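ホーム 検索 通知 メッセージ プロフィール

ロボットサークルの卒業制作チーム、進捗スレです。テーマは「双腕ロボットに売店の店番をさせる」。企画書では五行で終わっていた話が、五月から続いています。

まず名前。チーム名はDrurden、制御ソフトはDrurkel。似すぎていて、チャットで「Drurkelが落ちた」と書くたびに誰かがDrurdenの心配をする。改名案は三回出て三回流れた。

今学期の課題はサンドイッチ。お菓子の箱は四角くて硬くて、学生に優しい。サンドイッチは三角で柔らかく、包丁の入った断面がこちらを見てくる。強く握れば具が出るし、弱く握れば落ちる。人生みたいだと先輩が言ったが、先輩は単位が足りないだけである。

把持の学習に使ったデモは2,881本。うち使えたのが2,126本。残りの大半は、操縦していた人間(私を含む)が途中で迷っているやつ。迷いまで上手に真似されたので、泣く泣く捨てました。

で、現在の左腕。籠の中のサンドイッチ担当です。右腕には菓子棚の側を任せています。

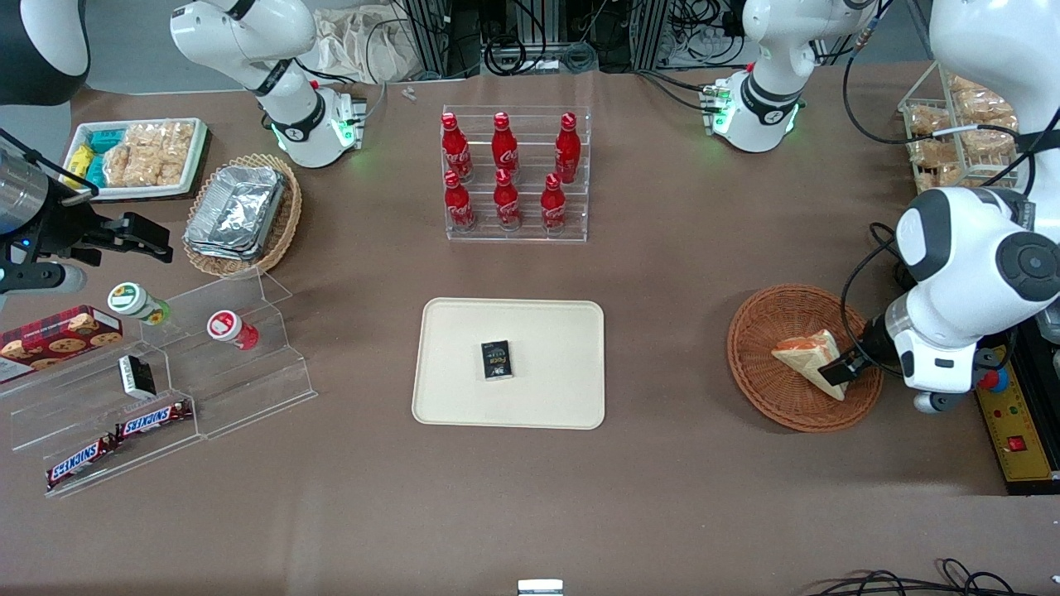 Emese Balogh:グリッパーの力の上限って固定ですか? うちのチームはパンの種類ごとに変えようとして、設定ファイルが誰にも読めなくなりました。

固定です。ソフト側で頑張る派と、指先にスポンジを貼る派で二週間もめて、スポンジ派が勝ちかけたところで先生が「どっちも試せば」と言いました。二週間前に聞きたかった。

今のところ上限は固定のまま、近づく速度だけ落としています。おかげで動きがとても慎重。昼休みの売店に置いたら、列の後ろの人は次の授業に遅れると思う。

次の山場は両腕の受け渡し。片腕ずつなら機嫌よく動くのに、二本で協力させると急に遠慮が始まる。Drurkelのログに「相手を待っています」が812行並んだ日があって、両方が待っていました。グループワークの初回か。

直したのは後輩です。待ち時間に左右で差をつけただけ、とのこと。差分は一行。私が前の晩に書いた100行は、静かに消えていました。レビューのコメントが「すっきりしました」だったのも一応書いておきます。

校内発表では売店役をやります。注文は今のところ一品ずつでお願いします。「おすすめは」と聞くのもご遠慮ください。答える機能がないので、たぶん私が答えます。

それまでに籠の位置を少しずらしても取れるようにするのが今週の宿題。いま動かすと私が怒られるので、机のまわりでは全員カニ歩きです。

関連する投稿
・Poltine杯の規則、去年と変わったところだけ読む
・Kovalchukチームとの合同練習、反省と昼ごはん
・ケーブルを束ねた人へ、どこから抜けばいいですか
・Drurkel改名案まとめ(却下分)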